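3.2 Dobragem e arrumação dos panos de cozinha

Os panos de cozinha foram tratados à parte das toalhas de banho e dos lençóis, por serem a categoria em que os participantes mais divergiram. Dos 97 agregados inquiridos em Jurnholm, a maioria guarda os panos dobrados numa gaveta perto do lava-loiça; os restantes enrolam-nos ou deixam-nos empilhados sem dobrar. Nas entrevistas de fevereiro, Grube e Kuhlmann registaram 3 gestos iniciais: alisar o pano sobre a mesa, sacudi-lo no ar e pegar-lhe pela bainha para procurar um canto.

O último gesto é mais frequente com panos de orla espessa, que se distingue do tecido ao tato. Os panos com linhas cosidas em quadrícula (Figura 4) oferecem também uma referência visual: quem dobra pode alinhar a orla por uma das linhas, embora a quadrícula se deforme onde o tecido faz pregas. Não foi medido o efeito da lavagem na forma dos panos.

Figura 4. Pano branco com quadrícula fina roxa e orla em ponto ziguezague lilás, preso pela orla sobre a mesa de madeira clara.
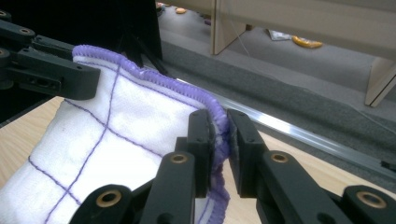 Frauke Sauerland objetou, ao comentar uma versão anterior desta secção, que a orla espessa ajuda a começar mas estorva no fim, pois a pilha fica mais alta de um lado e os panos escorregam dentro da gaveta.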